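Home Share 14 Comments 2

Home | People | Food and Kitchen | Small Spaces | Archive

A place for the small jars

Naledi Pretorius has worked out of the same kitchen in Udgate for four years, first making lunches for an office on the next street and now running cookery evenings for people who have never really cooked. She is talking to me while wiping down a counter, and she does not stop wiping to answer.

"People ask me about knives," she says. "I tell them to sort out the small stuff first. If you can't find the pepper you won't use the pepper."

The small stuff, for her, means seasonings, toothpicks, cotton buds, whatever sits out because it gets picked up several times a day. Her rule is that anything left out has to live on a tray. She likes one with a raised edge and a strong colour, so that it is plain what belongs on it.

"Before that I had jars all along the back of the hob," she says. "Every time I cleaned I moved them one by one. Now I lift the tray, wipe, and put it back."

She buys most of her jars second-hand and does not mind if they don't match. The one thing she insists on is being able to see what is inside. Lids can be any colour, and she thinks it helps when they differ, as people remember "the pink one" long after they have forgotten what the label said.

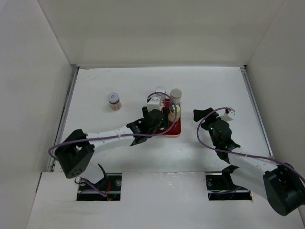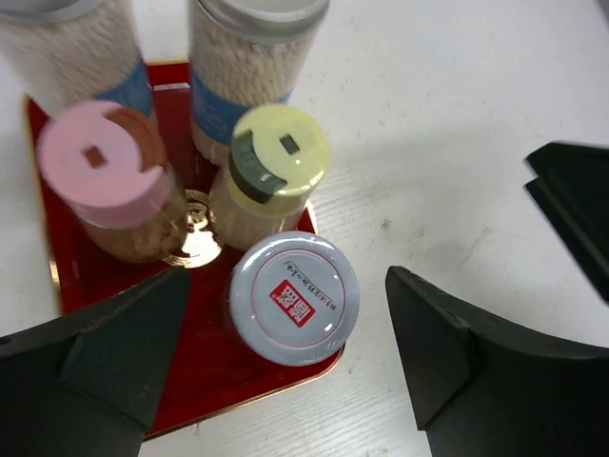 I ask whether a tray simply moves the mess to another spot. She says it can. Hers filled up within a week when she started, mostly with things that came out of coat pockets.

"You have to be a bit strict," she says. "On Tuesday evening I take everything off and look at it. If I haven't touched it, it goes in the cupboard."

Fadi Harb, who shares the kitchen and does the baking, was slower to come round. He kept his spices in a drawer at home and saw no reason to change.

"I still think a drawer is better for cinnamon – it's dark in there," he says. "But I was opening four jars to find one. I've given in on the salt and the chilli."

They disagree about where tall containers should go. Pretorius puts them at the back so nothing is hidden. Harb wants them at one end, where he is less likely to knock them reaching across. At the moment they do it her way on weekdays and his way when he has the oven on.

She is planning a longer session on cupboards in June, and has room for roughly 900 jars if everyone brings what they have at home. Harb has asked her not to put that on the poster.

Previous | Next | Back to People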